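A few posts on good practice with hand-held grippers, for those of you working from home. I've been tidying up our Kestano house rules and promised to share them, so bear with me, I do go on a bit.

1/ Agree what counts as one go before you start. Ours begins with the jaws open over the cloth, both blue pads clear of it – and everyone on the rota has to begin the same way.

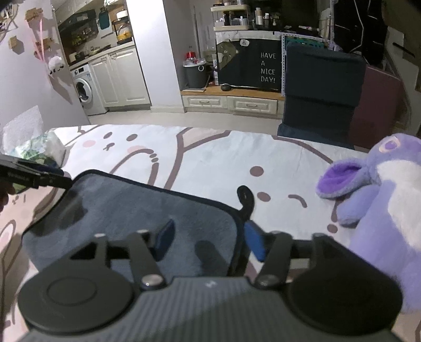

Kestano House Rules, Issue 2, p. 28

2/ Issue 2 replaces the April one, so please bin your old copies! The big change is a limit of 40 goes, then a proper rest. Wrists matter more than totals, my dears.

3/ Leave ordinary things where they live. Tissues, soft toys, patterned sheets – all welcome. The old rule asked for a plain background and I was very glad to see it go.

4/ Do write down which face of the cloth is up. With a two-sided one it makes all the difference to whoever reads your notes later on. 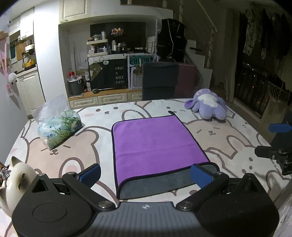

Purple side up, a bit of the dark grey reverse showing along the near edge.

5/ Check the pads and pivot screws before every session. Rule 94 in the long version, if you have the patience for it (I wrote it and I barely do).

Questions welcome, I'll be answering all evening with a pot of tea.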